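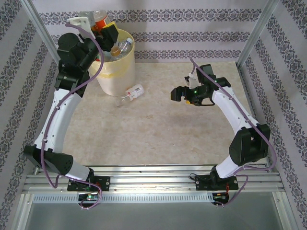
Tips for a two-arm sorting bench at home

Most of what gets written about home robot arms is written in the first week, when everything still feels clever. These notes come from the shared workshop in Codcombe, where the bottle-sorting build has been going since January and has eaten far more evenings than it has saved. If your only aim is tidy recycling, use your hands. If you want to build one anyway, a few of these may spare you some bother.

Start with the frame
Spend the money on aluminium rail before you spend it on arms. Our first attempt was screwed to an old shelf, and every quick move made the whole thing nod. Two arms on one rail will still pass a bit of shake to each other, whatever the forum people claim. Tighten the plate bolts, run the arms for an evening, then tighten them again. Ours had gained a quarter turn.

Leave more room between the arms than you think you need. We gave up 86 mm of bench to get clear elbows and have not missed it.

Cables
Tie them loosely. A cable that looks neat with the arm parked will be tight as a bowstring with the arm stretched out. Move each joint by hand through its full travel, power off, before you put on a single tie. Bright cable is worth having: purple shows up well against a pale worktop and you notice sooner when a loop has wandered under a joint.

Keep the small circuit boards where you can get a finger to them. I have seen builds with the boards boxed in beautifully, and the owner taking out eleven screws to reach one plug.

The bin
Line it. Drinks bottles dribble, even the ones you swore were drained, and sticky plastic is a pain to scrub out of the corners. A thin bag will do, but it must be held down at the rim or the gripper will pick the bag and leave the bottle. We use a band of tape right round. Large bulldog clips were tried and the gripper hit them. Elastic was tried and it crept off.

A wrinkled bag also catches the light, which the camera dislikes. Some people will tell you to train your way out of that. Try moving the lamp first.

Bottles
Labelled bottles are easier than clear ones, by a long way. Clear plastic on a pale patterned surface is close to invisible on a bad day, and a marbled worktop is a poor choice if you are starting fresh. We were given ours. Plain matt grey would be my pick next time.

Leave the caps on while you are testing. A capped bottle keeps its shape when squeezed and an open one folds up. Begin with 5 bottles and stick with the same ones until the results stop changing. Swapping them every night is how people persuade themselves that things are improving.

Walls
You want something round three sides, partly to stop bottles rolling off and partly to keep the background the same from one day to the next. Leftover wallpaper works and costs nothing. A bold damask was perhaps not wise, though I can't prove it did any harm.

Things I would not buy again
The Korkley gripper pads, which went shiny within a fortnight. Strips cut from a rubber glove held better. The Zerby quick-release plate, which releases quickly at moments of its own choosing. Any kit that promises setup in 2 hours; ours took 6 evenings and a borrowed drill.

The Ait Ali bench notes, passed round the workshop as a stapled printout, are worth reading for the wiring pages. Skip the chapter on savings.

Before you switch on
Clear the mugs off. Check the stop button by pressing it, every session. Keep your sleeves out of the way, and don't reach in to help a bottle along while either arm has power.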